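A thread on making sorbet at home, after a summer of making too much of it.

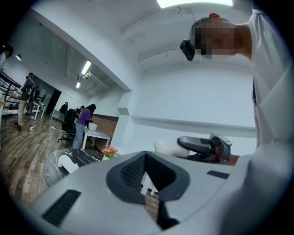 Leaning in, white sleeves and all.

1/ I started with lemon because it looked simple. Water, sugar, juice, zest. My first batch froze so hard I bent a spoon on it. The recipe had cut the sugar to be healthier, and sugar is what keeps sorbet soft enough to scoop.

2/ The base I use now: 445 grams of water, 300 grams of sugar, juice from as many lemons as it takes to taste right. For me that's usually six. Heat the water and sugar until clear, then cool it all the way down before the juice goes in.

3/ Cool means fridge cold. I leave the syrup overnight. When I tried to rush it the machine ran for an hour and gave me slush.

4/ My machine is a Sullo, the small one with the bowl you freeze ahead. It needs a full day in the freezer. I keep the bowl in there all summer now, behind the peas, and it takes up half a shelf.

5/ Churning takes 20 minutes for lemon. Berry goes a little longer. Stop when it looks like wet snow and holds a line from the spoon. It will not look like store sorbet at that point. It firms up later.

6/ Strawberry was the second flavor I tried. The berries came from the farm stand in Karnlow, nearly 930 grams after hulling, which was two batches. Blend, strain, add syrup a bit at a time. Strain twice if seeds bother you. They bother me.

7/ Ripe fruit is already sweet, so the amount of syrup changes every time. I taste it at room temperature and stop when it seems slightly too sweet. Cold dulls it.

8/ Some people float an egg in the mix to check the sugar. I did it twice. It works fine but then you have to wash the egg and I never remembered to.

9/ Peach was a letdown. The color went brown in the blender even with lemon juice, and the flavor was faint. A friend in Clorkwood poaches the peaches first with the skins on and gets a good pink. I haven't tried that yet.

10/ Melon was worse. Mostly water, so mostly ice. I ended up scraping it with a fork and calling it granita. It went fast that way, so maybe that's what melon is for.

11/ On alcohol: a spoonful of vodka in the mix keeps it softer. Two spoonfuls is okay. I once used a good pour of limoncello and it never set. We drank it.

12/ Storage. Shallow container, parchment pressed right on top, lid on. I use the flat Shim tubs because they stack. Best in the first three days. After a week it gets icy around the sides — still fine, just melt it and churn it again.

13/ Take it out ten minutes before you want to serve it. I used to fight with it straight from the freezer.

14/ Someone asked about chocolate sorbet. Yes, with cocoa and dark chocolate and water, no milk. It's richer than I expected and you only want a small scoop. Whisk the cocoa into the hot syrup or it clumps.

15/ Next is grapefruit, probably Saturday. I have a bag of them and the bowl is already frozen. If anyone has a version that isn't too bitter, please post it under this one.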